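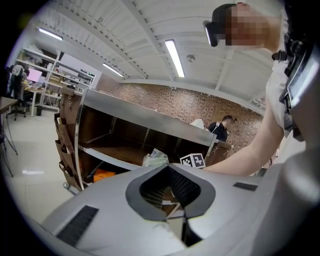

両端に茶色の布製収納を下げた、スクムサイド408号室の棚

グラブポートの共同作業施設「スクムサイド」で、かねてから「どこに何があるのかわからない」と言われ続けてきた408号室の棚が、このたび少しずつ片づきはじめています。7月に入ってから進められている模様替えで、棚の側面に布製の収納を下げ、下の段に押し込まれがちだった細々したものを、立ったまま取り出せるところへ移していこうという取り組みです。大がかりな工事があるわけでも、新しい家具がどっと運び込まれるわけでもないのですが、毎日のようにこの部屋を使う方々にとってはなかなか大きな出来事のようで、編集部にも「もう見ましたか」という声がいくつも届きましたので、さっそくお邪魔してきました。

408号室といえば、登録している160人の利用者が入れ替わり立ち替わり出入りする、スクムサイドの中でもとりわけにぎやかな部屋です。机でモニターに向かう人がいるかと思えば、そのすぐ後ろで別の人が荷物の仕分けをしている、といった具合で、午後ともなると人の気配が絶えません。その真ん中あたりでずっと頑張ってきたのが、上の面が銀色をした、あの長い金属の棚です。天板の下がいくつもの区画に分かれていて、さらにその下にも段があるという、見るからに頼もしいつくりなのですが、頼もしいだけに、みんながつい何でも入れてしまうのが悩みの種でした。

「入るから入れる、というのを何年も続けてきたんですね」と笑うのは、今回の模様替えの言い出しっぺ、ファティマ・オグンディペさん。延長コードの奥に封筒があり、封筒の奥に誰かの手袋があり、その手袋の持ち主がとうに別の町へ引っ越していた、ということも一度や二度ではなかったそうです。春先にはさみがどうしても見つからず、結局その日の作業を定規で紙を裂いて乗り切ったのが、重い腰を上げるきっかけになったといいます。

最初に出た案は、棚の横にもう一つ小さな引き出しを置くというものでした。ところがこの部屋は、見た目ほど通路に余裕がありません。床にものを増やすと、椅子を引いたときにぶつかってしまいますし、荷物を抱えて通る人にも気の毒です。そこでメロン・テショメさんが、それなら棚の端を使ったらどうでしょう、と提案しました。ご自宅の玄関で、靴下や帽子を入れるのに布の吊り下げ収納を使っていて、それがたいへん具合がよいのだとか。床をふさがず、いらなくなれば畳んでしまえますから、試してみるにはもってこいです。

収納を手配したのは、フエンテアルバ通りの日用品店「フルメック」です。色は茶色に決まりました。白のほうが部屋が明るくなるという意見もずいぶんあって、しばらくは両方の見本が入口の脇に下がっていたのですが、棚の区画の内側が濃い茶色をしているので、それに寄せたほうが落ち着いて見えるだろうということで話がまとまりました。白を推していたオランレワジュ・アノジエさんも、下げてみたら悪くない、うちの台所にも一つほしいくらいだ、とすっかり気に入ったご様子で、取材中も何度か手でしわを伸ばしておいででした。

中身の分け方については、いまのところこんな約束になっています。よく使う文具やひも、テープのたぐいは左端のポケットに。右端の収納は、その日のうちに持ち帰る私物の一時置き場に。天板の下の区画には、形のしっかりした箱ものや書類ばさみを立てて入れ、いちばん下の段は、袋に入ったかさばるものに空けておきます。袋は口を手前に向けておくと中が確かめやすいので、そこだけはぜひお願いします、とのことでした。

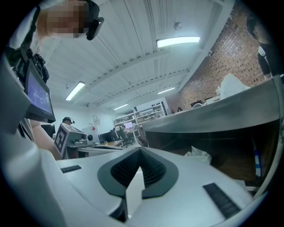

もっとも、約束を決めたからといってすぐにそのとおりになるものでもなく、初めの週はテープがどういうわけか私物の置き場に集まり、私物のほうは机の上にのぼったきり下りてこなかったそうです。オグンディペさんは、まあそんなものでしょうと少しも慌てず、火曜日の夕方に手の空いた人とお茶を飲みながら、ひとつずつ元の場所へ戻していきました。この火曜日の戻し作業がまた思いのほか楽しいらしく、普段は挨拶を交わすだけだった人どうしが、これは何に使うものですか、あらそれは私が入れたのよ、などと話しながら手を動かすので、始めたころより参加する人が増えているというから面白いものです。

チアマカ・オラトゥンジさんは、その戻し作業にほぼ毎回顔を出している一人です。もともと片づけは苦手なほうで、自分の机の引き出しなどはとても人に見せられないのだそうですが、共用の棚だとかえってはりきってしまうのだとか。「自分のものは捨てられないのに、みんなのものだと不思議と手が早いんです」。使いかけのテープをまとめて一つの輪ゴムで束ねたり、芯の減った鉛筆をその場で削ったり、細かいところまで気を配ってくださるおかげで、左端のポケットはずいぶん使い勝手がよくなりました。

一方で、変えずに残したところもあります。棚そのものの位置です。壁ぎわにぴったり寄せてしまえば部屋は広くなるのですが、そうすると片側からしか手が届かなくなり、混み合う時間に取り出し待ちの列ができてしまいます。一度だけ、試しに半日ほど寄せてみたところ、昼過ぎにはもう「戻してほしい」という声が上がり、夕方には元どおりになっていました。キャスターがついていてよかった、とアノジエさんは胸をなで下ろしていました。

ポケットに名前を貼るかどうかも、まだ結論が出ていません。貼ればわかりやすいのはもちろんですが、布の上ではシールがはがれやすく、縫いつけるとなると中身を入れ替えたいときに困ります。洗濯ばさみで小さな紙を留める案、色の違うリボンを結ぶ案などが出ていて、ゴデリーヴェ・フェルスフーレンさんが家から端切れを持ち寄り、差し替えのできる布の名札を試作しているところです。最初の試作品は字が大きすぎてポケットからはみ出してしまい、次は糸の色が地の色に沈んで読めず、いまは生成りの布に紺の糸という組み合わせに取りかかっているそうです。できあがったら火曜日の集まりで見てもらい、使いにくければまた縫い直しますよ、と頼もしいお言葉をいただきました。

それから、408号室をお使いの皆さまへお願いがひとつ。棚の下の段に長く置かれたままになっている袋がいくつかあります。心当たりのある方は、7月のうちに中身をお確かめのうえ、引き続き置いておきたいものには、お名前と置いておく期限を書いた紙を添えてください。名乗り出る方のなかったものは、すぐに処分することはせず、1階の受付奥でしばらくお預かりします。

戻し作業は夏のあいだも、毎週火曜日の夕方に続けます。参加の申し込みはいりません。途中から来ても、お茶だけ飲んで帰ってもかまわないとのことですが、湯のみの数に限りがあるので、できればご自分のカップをお持ちください。不要になった布や、使っていない洗濯ばさみをお譲りくださる方も歓迎しています。お問い合わせはスクムサイド受付（内線476）、模様替え担当のオグンディペさん、またはテショメさんまで。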